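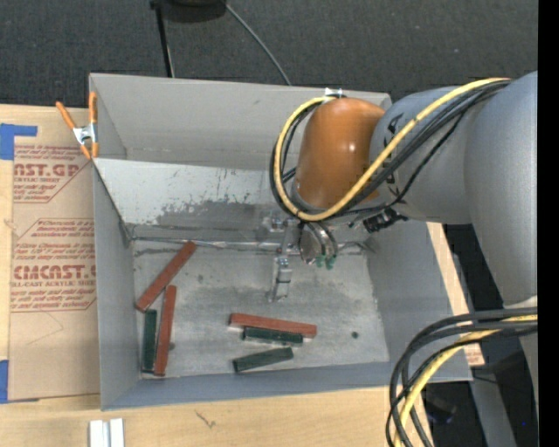
When does the Tautahi library start charging late fees again? The fees come back in February, at 16 cents a day per book.

Sep 28, 2025 – Tautahi dropped its fines three years ago in the hope that people would bring things back. Some did. Head librarian Coralie Rakena says one guide to better time management has been out for eight months.

Borrowers get one free pass before the charges begin. Darren Haslam, who spoke against the change at length, left the meeting early – he had a book to return.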